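From: Cameron Baxter
To: sysadmin-discuss
Subject: Re: [sysadmin-discuss] Restore order after the Preltport incident

Wycliffe Simiyu wrote:

> We have had the file server at Preltport back since April but the
> depot machines are still being done by hand. 151 machines in total,
> 45 of them rebuilt so far. Two questions for the list.
>
> 1. Is anyone restoring user profiles from backup after an encryption
> event, or do you start everyone on a blank profile?
>
> 2. Our backups run through Simuteo with a retention of 15 days. The
> first odd login in the logs is older than that. Does this make
> the whole set suspect, or only the system images?
>
> Wycliffe

Wycliffe,

Taking the second one first, as it decides the first.

If the earliest login you can find is older than your oldest backup, then treat every system image in the set as suspect. You can't show that any of them was taken before the intruder had access. Documents are a different matter. A spreadsheet in the set is either readable or it isn't, and once it has been scanned on a machine that is off the network I would be willing to put it back. Scripts, installers, scheduled tasks and anything with a macro in it go in the same pile as the images.

At Skendison we split the restore into two passes. Data went to a holding volume with no execute permission, mounted on one scanning host. Only after the scan log had been read by a person did it move to the live share. The second pass was settings, and we did far less of that than we had planned. Printer mappings and browser bookmarks were exported as text and imported again. Everything else in the profile was left behind.
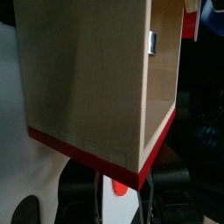 Does a blank profile cause more support calls than a restored one? For the first couple of days it does, mostly over mail signatures and missing shortcuts, and after that the numbers were the same for both groups on our desk.

The part that took us longest was service accounts. We changed the passwords for all the people in an afternoon and then found that the backup agent, the door system and two database jobs were still using credentials set up years ago by a contractor. One of them was a member of the domain administrators group. If you have not yet listed yours, I would stop rebuilding until you have, as a rebuilt machine that trusts a stolen account is no better off than the old one. Reset the krbtgt password twice as well, leaving long enough between the two for replication to finish and existing tickets to expire.

On retention: 15 days is short for this purpose. We now keep daily copies for 50 days and a monthly copy for a year, with the monthly one written to storage that the domain has no rights over. The backup server itself is not joined to the domain — it was before, and that is how ours got encrypted along with everything else. Storage cost went up by around a third, less than I had told management to expect.

Order of work, if it helps:

1. Domain controllers, built new, not restored.
2. Service accounts listed, reset, and cut down to what they need.
3. Scanning host and holding volume.
4. File data.
5. Workstations, in batches by site, each batch on its own VLAN until it has been up for a full day with nothing in the logs.

Your 45 are already done, so I would check the date each was built against the date the service accounts were changed. Any built before that should go round again. It is a nuisance, but an image takes us under an hour per batch over the local network and most of that is waiting.

Muriithi do a log collector that will take the old event logs as flat files, if you still have them. Worth keeping a copy of those somewhere offline before the disks are reused. We wiped ours too early and could not answer half of what the insurer asked.

I can send the export script for the printer mappings off list. It assumes a single print server and will need editing if you have more than one.

Cameron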